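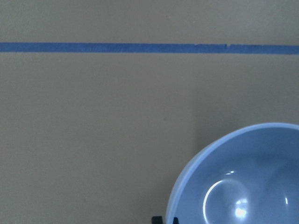

Citeden Studios, Vetby
Building walk-round, January
Done by: Custódio Sequeira
Time: Sunday, 8.15 in the morning, before anyone could tidy up on my account

Key: OK = fine. FIX = not fine, see comment. WATCH = fine today, and I don't trust it. Comments are mine. Anyone who wants to dispute one can do so on the back of the sheet by the post trays, where there is plenty of room since the last disputes were about biscuits.

ENTRANCE AND STAIRS

1. Front door opens fully and closes by itself
FIX. Opens fully. Closes by itself if the wind is from the east. The closer needs its screw turning a bit at a time until the last few inches stop being optional. I had a go and ran out of screwdriver. Until it's done, pull it to behind you and wait for the click.

2. Entrance mat lies flat
WATCH. One corner has started to lift again. Turned it round so the bad corner is against the wall, where it can trip the skirting board.

3. Stair treads and edging strips
OK on the lower flight. FIX on the upper, where the edging on the third tread from the top is held down by a single screw and the good manners of everyone using it. Step over it. Longer screws are in the drawer marked LONGER SCREWS, which for once contains what it says.

4. Handrail firm along its whole length
OK. Pulled hard on it in several places and made a noise I would not like described to other people, but the rail didn't move.

5. Stair lights and push switch
FIX. The timer on the upper landing gives you just long enough to reach the middle of the stairs. This was raised last time. I believe the reply was "walk faster". Please set it longer.

6. Nothing stored on the stairs or under them
FIX. Under: two bicycles, a rolled carpet, and a box labelled "Misc, keep". The bicycles may go in the yard rack. The carpet can't stay, it's on the way out in a fire and it smells of dog. The box will be opened at the end of the month and everything in it will be judged.

FIRE

7. Alarm test, call point by the kitchen
OK. Sounded throughout the building. Could be heard in the toilets, the yard, and the house next door, whose owner came to her window to tell me what time it was.

8. Call point tested noted in the log
OK. Whoever did the last entry, please write the location and not "the usual one".

9. Panel shows no faults
OK. Green light only. The Zieliński leaflet that explains the other lights has gone from its hook. If you have it at home, I can't think why, but bring it back.

10. Extinguishers in place, pins in, gauges in the green
WATCH. All in place. The one outside the print room has been used as a doorstop, judging by the rubber wedge lying next to it looking unemployed. Put it back on its bracket. It's heavy and red and I understand the temptation.

11. Fire blanket in the kitchen
OK. Tapes hanging down and easy to grab. Moved the tea towel that was hanging off it.

12. Fire doors shut fully on their own, none wedged
FIX. Corridor door: fine. Print room door: catches on the floor when the weather is damp, meaning from now until May. It needs planing at the bottom by someone who has planed a fire door before and knows how much they're allowed to take off. If you are wondering whether that's you, it isn't.

13. Back exit clear, inside and out
FIX. Inside, clear. Outside, somebody had parked both wheelie bins across it in a neat row. Moved them. There's a painted box on the ground for the bins and it is not in front of the door.

14. Exit signs lit
OK. The one over the back door flickers a little when the kettle goes on. See 19.

ELECTRICS

15. Meter cupboard clear and shut
OK. Reading is 1,193, for whoever keeps the spreadsheet. Found a pair of walking boots on the shelf inside. They're now in the hall. They were dry and quite good boots.

16. Extension leads
FIX. One lead plugged into another in the upstairs corner room, with a heater at the far end of it. I've unplugged the lot. Heaters go straight into the wall, all of them, always, including the small one that "hardly uses anything". If the socket is in the wrong place for your feet, move your feet.

17. Plugs and cables in good order
WATCH. The radio in the kitchen has insulating tape on its flex. It may be hiding nothing. I'd like it looked at before it plays anything else.

18. Test labels in date
OK for everything I could reach. The sewing room iron has no label at all and must not be used until it's been tested. I've put a tag through the plug, and I'd like to find the tag still there.

19. Kitchen sockets
FIX. Kettle and toaster on together dims the lights in the corridor. It has done this since I joined, and we've all got into the habit of finding it cosy. It wants an electrician. Meanwhile, tea first, then toast.

ROOMS AND WORKTOPS

20. Floors dry and even
WATCH. Small puddle under the corner room window, wiped up at half past eight, no sign of it by the time I left. I suspect the sill. The sill has been suspected before.

21. Walkways clear
OK downstairs. Upstairs I had to go sideways past the plan chest. It should be pushed right back to the wall, and it takes more than one person, so don't be heroic.

22. Shelves fixed and not overloaded
FIX. The shelf above the guillotine bows in the middle. It carries the entire run of a magazine that can't be given away, I know, I've tried. Take the top layer off and put it on the floor of the store room. Heavy things low down. Small things high up. Magazines, ideally, elsewhere.

23. Guillotine guard down and blade locked
OK. Key in the key safe.

24. Worktops sound, coverings held down at the edges
WATCH. General point for all rooms: any loose edge of paper is something for a sleeve to catch and take the whole job with it. Run a thumb along the tape when you start work. Brown paper and blue tape are both in the store room, and when you use the last of a roll, write it on the list. An empty cardboard ring put back on the hook is not a way of telling us. 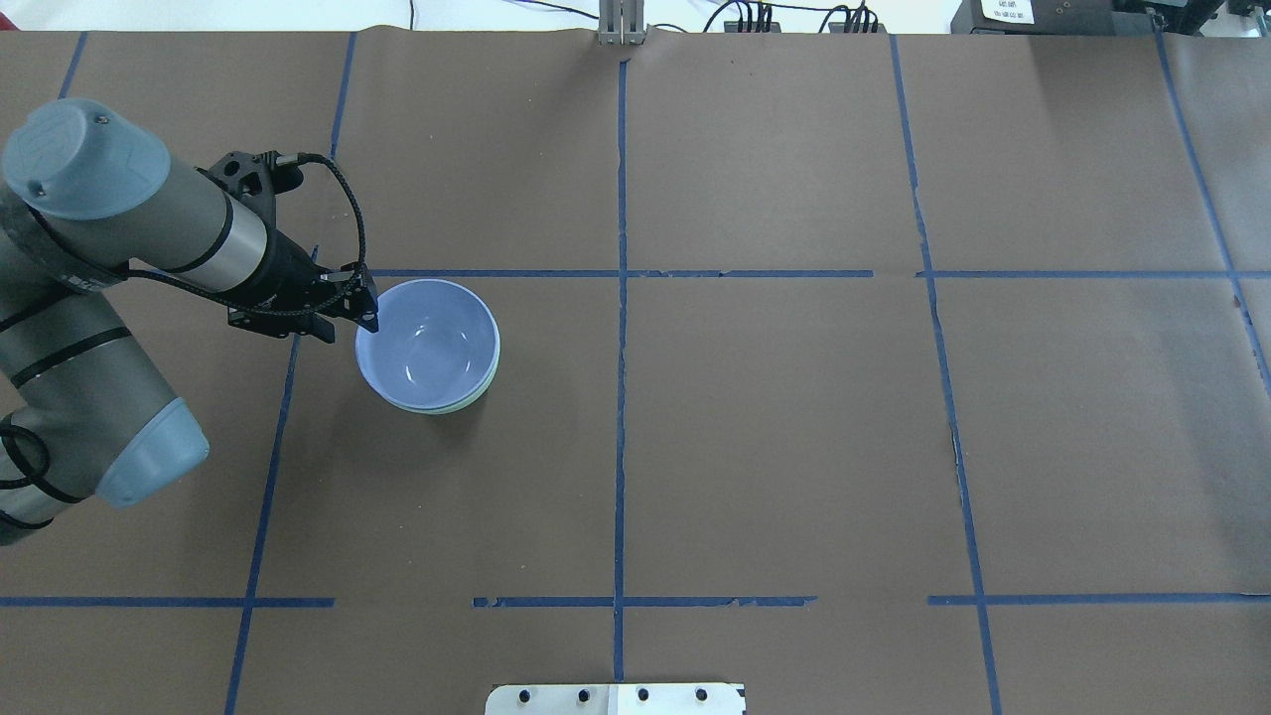 25. Ladders and steps
FIX. Long ladder OK. The small steps have lost a rubber foot and rock like a pub table. They're tied to the radiator with a note on. Please don't untie them "just for a minute", that is how most minutes go wrong. New feet come as a set and are on the shopping list.

26. Solvents and sprays in the metal cupboard, lids on
FIX. One tin of brush cleaner on the window sill with a jam jar lid resting on top. A lid is something that fits. Tin now in the cupboard. The cupboard door needs lifting slightly as you close it or the lock misses.

27. Oily rags in the lidded bin
OK. Lidded, and emptied. I was so surprised I looked again.

KITCHEN AND TOILETS

28. Hot water not scalding
WATCH. Gets properly hot at the kitchen tap. The sign above it was behind the calendar, so I've swapped them over. You can find out the date on your own time.

29. Fridge clean and cold
FIX on clean. It's cold enough. There's a tub at the back with a name on it that belongs to no one who rents here now. I've thrown it away without opening it and would recommend the same to anyone in that position.

30. First aid box full and in date
FIX. Plasters down to the round ones, which are no use for any injury I've ever had. Eye wash in date. Scissors missing, then found in the cutlery drawer, now washed and put back. The accident book is in the box with a pen on a string, and the pen works.

31. Extractor fans
OK in the ladies. The one in the gents runs for 20 minutes after the light goes off and sounds like a man clearing his throat to say something. Not a fault as far as I can tell.

32. Locks on toilet doors
OK. All lock, and all can be opened from outside with a coin.

YARD

33. Surface free of ice, moss and holes
WATCH. Moss by the drain, very slippery when wet. Brushed off what I could. Grit bin is half full and has a spade in it, so that's January covered if January behaves.

34. Gate
FIX. Bolt won't go home unless you lean on the gate with your hip. A drop of oil on the bolt and a quarter turn on the lower hinge. The tin of Oditum oil has its spout blocked, try a pin.

35. Outside light
OK. Comes on for people, cats and a certain kind of leaf.

36. Gutters, as far as visible from the ground
WATCH. There's a small tree growing in the back one. I've nothing against it personally. It goes before it gets any bigger, by someone with a proper ladder, a second person at the bottom, and daylight.

TO DO FIRST

Items 12, 16, 19 and 25, in any order you like as long as it's this month. Item 3 I'll do myself with the longer screws. The magazines can be discussed, but only by people who are prepared to carry some.

Left the building at 10.40. All windows shut, heaters off at the wall, back door checked from both sides. Boots still in the hall, size 6, if they're yours.

C. Sequeira

ADDED IN PENCIL UNDERNEATH

Re 6: the carpet is mine, and the dog has been told.

Re 19: toast first. Tea goes cold, toast can wait in the toaster.

Re 19 again: toast also goes cold. Please ring the electrician. C.S.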